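3.2 Daily care of the shelf-stocking cell

The cell at Drurkstead was built to study how well a two-armed robot keeps a small retail rack in order when the stock changes from one session to the next. Most of the method is given in Section 3.1. In this part we set out how the cell was looked after over the trial, as much of the scatter in our early results came from the state of the machine and had little to do with the control software.

The cell has one robot with two arms and a light table. A black wire rack stands on the table within reach of both grippers. Snacks in bags go on the middle row, drinks on the mesh bottom level and boxed goods on the upper shelf. The rack is not bolted down. We tried clamping it during the first month and found that a gripper finger caught in the mesh would then load the wrist until the drive tripped. A free rack slides a little instead, and the run can be stopped and the rack put back by hand.

Ajith Chacko carried out the morning check before the first run. The arms were sent to their rest pose and left there under power for four minutes, after which the joint readings were compared with the stored values. If any joint differed from its stored value by more than the limit in Table 2, the arm was homed again and the check repeated. Homing twice in one morning was logged as a fault even when the second attempt passed.

The gripper fingers needed the most attention. They are pointed, so that they can go between bags that sit close together, and the tips take all the wear. Each pair was opened fully, closed on a paper strip and pulled. A pair that let the strip go was taken off and its tips were dressed or changed. Over the whole trial of 1303 runs we changed tips on the left gripper more often than on the right. Meenakshi Namboodiri traced this to the order in which the task list had been written, which gave the left arm nearly all the first picks. The list was shuffled from run 317 onwards and the wear evened out.

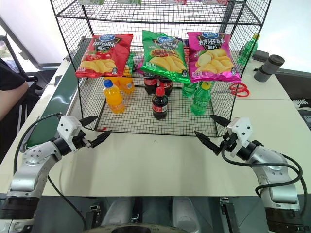 Figure 4. The Drurkstead cell with both grippers open at the front of the stocked rack.

Cable routing was the second main source of lost time. Each gripper cable has to leave enough slack for the wrist to turn through its full range, yet a loose loop can snag on the rack or on the other arm. The makers' routing kept the cable tight to the forearm, and two cables failed at the connector in the first weeks. We let the loop out towards the outer side of each arm and tied it at a single point below the wrist. Hanna Marchuk then drove both arms slowly through the widest poses in the task list while a second person watched the loops. This was repeated every time a cable was touched, including when it had only been unplugged and put back. No connector failed after the change, although one cable had to be replaced for a worn sheath.

Screws on the gripper housings worked loose at a steady rate. At first we tightened them when someone noticed play in the fingers, and the position error crept up between one tightening and the next. From November they were gone over at the end of each working day with a torque driver. Thread lock was tried on one housing and given up, as it made tip changes too slow.

The stock was treated as part of the cell. Crisp bags lose their shape after repeated gripping, and a limp bag slumps on the sloping row and hides the bottles below it. Sreekumar Poojary kept a set of fresh bags to one side and swapped any bag that no longer stood up by itself. Bottles were wiped before the first run, and labels that had started to lift were pressed down or the bottle was taken out of use. Packs were bought locally in Stistness and we made no effort to keep to one batch.

Faults were written in a paper log beside the cell and typed up later by Karthikeyan Marar. The log recorded the run number, the arm, what was done and whether the cell was homed afterwards. Runs made between a fault and the next passed check were left out of the analysis in Section 4. The same sheet was later used unchanged on the Kaimal cell, where the arms are longer and the cable loops had to be set again from scratch.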